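FOR RELEASE: Aug 22, 2026

Tadari publishes setup and maintenance notes for its Odon two-arm cell, including the parts that went badly

Tadari, which packs and sorts small orders for other companies, today put out the full setup and upkeep record for Odon, the two-arm robot cell it has been running beside its hand packing line. The record covers mounting, leveling, gripper changes, the simulated copy of the cell used to test moves, and every stop that needed a person with a wrench.

The company is not announcing a breakthrough. It has read plenty of releases about robot cells that "set themselves up," and it bought Odon partly on the strength of one.

"The brochure said one afternoon," said Tala Haddad, who runs maintenance at Tadari. "We had the arms bolted down in an afternoon, so I suppose that's true as far as it goes. Then we spent most of June finding out what else had to be right."

What the setup involved

Odon is two arms over one white work table, with a tray on one side and a small open shelf unit at the back. The arms pick from the tray and place into the shelf compartments. The idea is simple and the mounting is simple too. The trouble was in the distances.

The shelf was first set 300 millimeters from the near edge of the tray, as the supplier's drawing showed. At that spacing the arms could reach everything, but the right arm had to fold in tight to get to the lower part of the shelf and its cable rubbed on the wrist housing. The cable jacket wore through. Tadari's crew moved the shelf back, reran the reach check, and added a clip to hold the cable off the joint. The clip is a standard hardware item and was not in the kit.

Both arm bases sit 700 millimeters above the floor plate. They were meant to be level with each other and they were not. Wajid Ghauri, the technician who did the shimming, put a machinist's level on each base and found the left one leaning toward the table. He fixed it with steel shim under two of the four feet, torqued the bolts, and checked it again the next morning. It had moved. The floor plate was settling on its grout, and the job had to be done over once it stopped.

"I'd like to see that in somebody's ad," Ghauri said.

The simulated cell

Farner, the integrator on the job, supplied a computer model of the work area so moves could be tried before they were run on the real arms. Tadari was doubtful about paying for it and is still of two minds.

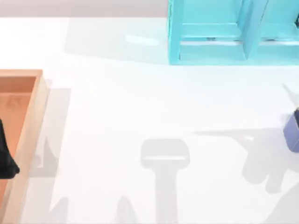

Simulated view of the Odon work area, with the tray at left, the shelf unit at upper right and part of one gripper at the right edge. Arm and gripper shadows fall across the table.

The model did catch one bad move, in which the two wrists would have met over the middle of the table. That alone may have covered its cost. It did not catch the cable, which was never modeled, or the leaning base, which was modeled as perfectly level. A simulation knows what it has been told, and the people telling it were working from the same drawing that had the shelf in the wrong place.

Tadari also had a long argument with Farner over lighting. The rendered table is glossy and throws a highlight near the shelf, and the renderer draws broad gray shadows from the arms. Farner's position was that this makes for a tougher test of the camera settings. Tadari's position was that the lamps over its own table are not the lamps in the model, and that settings tuned to one may do poorly under the other. Both sides ran their tests. The camera settings now in use were done by hand at the real table, starting from Farner's values and changing most of them.

"I don't think the model was a waste," said Solomiia Shevchuk, project lead at Farner. "I do think we oversold how much of the setup it would replace, and we've changed the wording in our quotes."

Upkeep so far

The supplier's manual calls for a gripper check every 700 hours of running. Tadari does one every 300. The finger pads glaze over well before the manual's interval, and a glazed pad lets go of smooth items on the way up. Changing a pair takes 30 minutes, including the recheck of the grip force, and the cell is down for all of it.

Other entries in the record:

The left gripper was replaced once under warranty. The fault was a stripped screw in the finger mount. The replacement came with the same screw, and Tadari now fits a longer one.

The tray is located by two pins. Before the pins went in, it crept each time someone loaded it by hand, and the first sign was an arm pressing down on the tray wall.

A software update reset the speed limits to their factory values. No one was near the table. Updates are now applied only with the air off and a person at the stop button, and the limits are read back before the arms are allowed to move.

What Tadari is claiming

Very little. Odon runs most of its planned shift. It does not run without people, and the company has not cut a job because of it. Haddad's crew spends more time on the cell than the purchase case allowed for, and the case has been redone with the real hours in it. On the new numbers the cell pays for itself later than promised, if pad life does not get worse.

Shazia Hayat, operations manager, said the company will decide on a second cell after a full year of records. "We were told the second one is always easier," she said. "We'll want that in writing."

The record is free to read and includes the shim sizes, the bolt torques, the pad change steps and the reach check sheet. Names of individual workers have been taken out except where they asked to be kept in.

About Tadari

Tadari packs, sorts and ships small goods for other businesses from its Mengal site.

Press contact: Shazia Hayat, Operations, Tadari, Mengal site. Requests to visit the cell should go through the same office and will be scheduled outside pad changes.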